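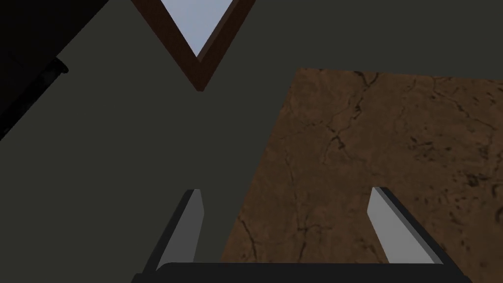

2 min read

4. Checking the wrist view before a rollout

This section explains how to check the simulated wrist camera in the Humitz set-up before you start an evaluation. The policy in our method receives only this view and the joint state, so a wrong camera angle changes the result even when the arm moves correctly.

Steps

1. Load the Prellelier world and wait until all textures are shown. The cracked brown texture must be visible, with its thin dark lines.

2. Open the gripper fully. Both fingers should enter the view from the bottom, with the light gray inner faces turned toward each other and a wide gap between them.

3. Look at the gap. In a view like the one at the top of this page, the straight border between the plain dark gray surface and the brown one passes between the fingers. This is a good start pose for the edge test.

4. Save the pose under a new name. Do not write over the default pose.

5. Set the episode length to 400 steps and start the Mertens baseline first. Then run the Prorgate policy from the same saved pose.

Note: A small patch of pale blue background at the top of the view is allowed. The policy was trained with such views, and you do not need to mask it.

Note: The lighting is kept low on purpose. If you make it brighter, please write the new value in the run log - otherwise the two policies cannot be compared later.

Caution: Do not move the camera between the two runs. In our February tests, a small change of tilt lowered the success rate of the Prorgate policy from 84 to 52 percent, while the baseline stayed almost the same.

If a finger is missing from the view, reload the gripper model and repeat from step 2.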